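Stuart Cropper
6/3/19
Filed under: Planning & Development, Malden

Okay, a long one this morning, so get your coffee. I finally sat down with the revised plans for the old Birkett furniture store on the corner lot, and I have a lot of feelings about them, most of them good! Going to break this up into a bunch of posts so bear with me.

For anyone new here: the Birkett building is the two-story brick one with the big display windows and the loading yard behind it. It has been empty long enough that my youngest has never seen the lights on. The owners want to keep the brick front, take down the warehouse part in the yard, and put up apartments back there with a courtyard in between.

The first version (some of you came to that meeting with me, thank you again) had a plain five-story box facing the houses on the back lane. I didn't love it and I said so, probably at too great a length. The new version drops the lane side to three stories and keeps the height in the middle of the block, and it really does look like somebody walked the lane before drawing it.

Street level on the corner stays commercial. There are 3,000 square feet split into 2 units, and the larger one has the old display windows kept in place. I'd been worried they would brick those up or cover them in that frosted film you see everywhere, so I was very happy to find them still there on sheet 8.

Okeck are the architects on this one. I've been hard on them before over the bus depot job, and I stand by that, but credit where it's due, they answered nearly every comment in writing and you can read the whole table in the back of the packet. Go to the back first, it's the best part!
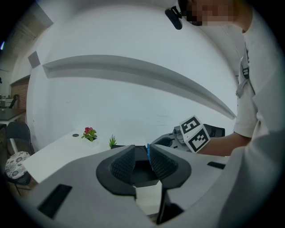

White gripper with black textured pads, and a clip-on camera behind.

Now, parking, I know, I know. The lot behind the store gets shared between the apartments and the shops, with the shops having it in the daytime and residents in the evening. I think that can work on that corner. My old office ran on the same kind of arrangement for years and the worst that ever happened was a grumpy note under a wiper.

What I'd like to see fixed is the driveway. They still have cars coming out onto the lane, right where the kids cut through to the ball field, and there's a perfectly good curb cut on the main street side that Birkett's trucks used forever. The traffic memo says the main street exit would be too close to the light. Maybe so, but I'd want to see the numbers for that and they aren't in there.

Somebody asked me yesterday about the trees. The two big maples by the yard wall are marked to stay, with fencing around the roots while the work goes on. The scrubby stuff along the back fence goes, and they'd plant a hedge there in its place. I'm fine with that, although the folks on the lane may like their scrubby stuff more than I do, so please speak up if that's you.

Trash! I almost forgot. The bins were going to sit out against the lane and they've now been moved inside the building with a roll-up door. Small thing on paper, huge thing if your kitchen window is twenty feet away in July.

One more grumble and then I'll stop. The new brick on the apartment part is called out as "to match existing" and that's all it says. Ask anybody who lives near the Ukska block how that went over there, where the match turned out to be the color of canned salmon. I'd love for the town to ask for a sample panel on site before they sign off.

If you want to write in (and please do, even if it's two lines saying you like it), put file number 445 at the top so it lands in the right folder. Say what street you live on, and say which drawing you're talking about if you can. You don't need to sound like a lawyer. The nicest letter in the last packet was written in pencil and it was all about the lane having no streetlight.

And yes, before you ask, I did request the streetlight again. It's shown on the new landscape sheet, down by the gate, with a little question mark next to it. I've emailed to find out what the question mark means and I'll add the answer to this thread when I get one.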